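Greifer schließt ins Leere: Fehlersuche beim Wäschesortieren

Es gibt Fehler, die machen richtig Spaß, wenn man sie endlich gefunden hat! Dieser gehört dazu. Unser Arm sollte Kleidungsstücke aus einem Korb holen, fuhr sauber hin, ging herunter, schloss die Finger – und kam ohne Stoff wieder hoch. Im Protokoll stand trotzdem jedes Mal »Griff erfolgreich«. Wer so etwas auch hat, kann die folgenden Schritte direkt übernehmen.

Was ihr braucht
Einen Zweifingergreifer mit Kamera am Handgelenk, Zugriff auf die Positionswerte der Finger und ein altes T-Shirt zum Testen. Bei uns läuft die Steuerung über Sudedeo, die Menüs heißen bei euch vielleicht anders.

Schritt 1: Arm sichern
Programm anhalten, Geschwindigkeit auf die niedrigste Stufe, Not-Halt in Griffweite. Hände bleiben aus dem Korb, solange die Antriebe Strom haben. Augustina Asante hat uns das im Mai eingebläut, nachdem ein Finger beim Wiederanlauf ohne Vorwarnung zugefahren war. Passiert ist zum Glück nichts.

Schritt 2: Blick durch die Handkamera
Fahrt den Arm mit offenem Greifer in die Nähe des Korbs und schaut euch das Livebild an. Beide Fingerspitzen müssen zu erkennen sein, dazu ein Stück vom Korbinhalt. Verdeckt ein Finger einen Teil des Korbs, ist das noch kein Fehler, ihr solltet es beim Ausrichten aber im Kopf behalten.
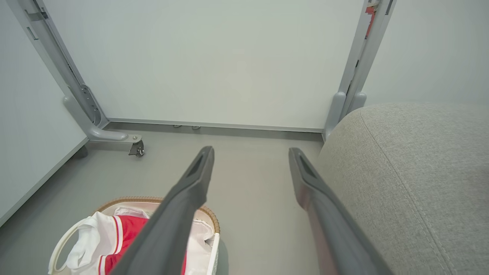 Schritt 3: Nullpunkt der Finger prüfen
Greifer ganz schließen, ohne Stoff dazwischen, und den Wert ablesen. Er sollte 0 sein. Bei uns stand dort 3, und genau das war der Übeltäter! Die Software hielt den kleinen Restwert für Stoff zwischen den Fingern und meldete brav einen Erfolg. Also: Referenzfahrt starten, Wert speichern, Steuerung neu starten, noch einmal ablesen.

Schritt 4: Griffkontrolle verschärfen
Eine dünne Sporthose drückt sich fast auf null zusammen, deshalb reicht die Fingerposition allein nicht aus. Bo-ram Wang hat zusätzlich den Motorstrom ausgewertet und vergleicht nach dem Anheben das Kamerabild mit dem von vorher. Erst wenn beides passt, gilt der Griff.

Schritt 5: Testlauf
Legt das T-Shirt in den Korb und lasst 15 Griffe hintereinander laufen, weiterhin langsam. Notiert jeden Fehlgriff von Hand und vergleicht danach mit dem Protokoll. Stimmen die Listen nicht überein, zurück zu Schritt 3. Danach darf die Geschwindigkeit stufenweise wieder hoch.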